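Galbraith Yard, Malholm — your questions

Has the permit been extended?
Yes, by the parish council, until September. Gruvisetti asked for longer and didnt get it.

What's going there?
Showroom on the ground floor, workshop behind, 100 parking spaces. No flats. 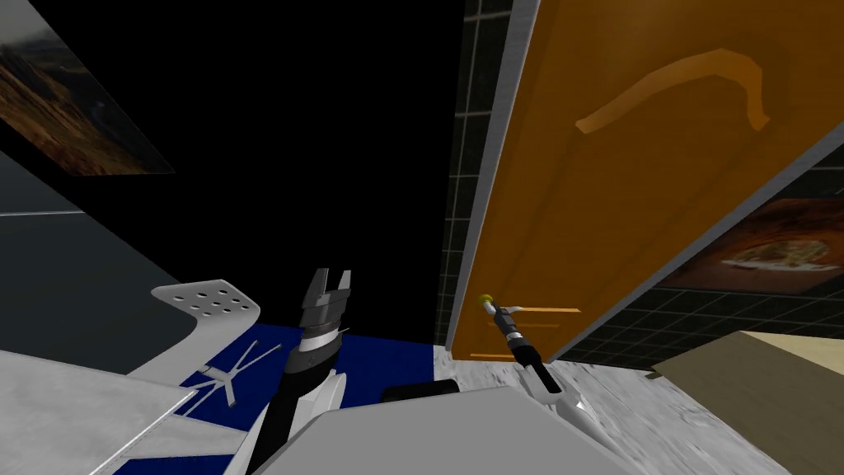

Will Fotatau Lane be shut?
One side only, 2 weeks at most. Buses still run — use the stop by the chemist.

Can I still object?
Not to the extension. Comments on the drainage plan, yes, up to 1000 words, in writting to the clerk.

How long is the lease?
Runs to 2085.

Page updated May 24, 2025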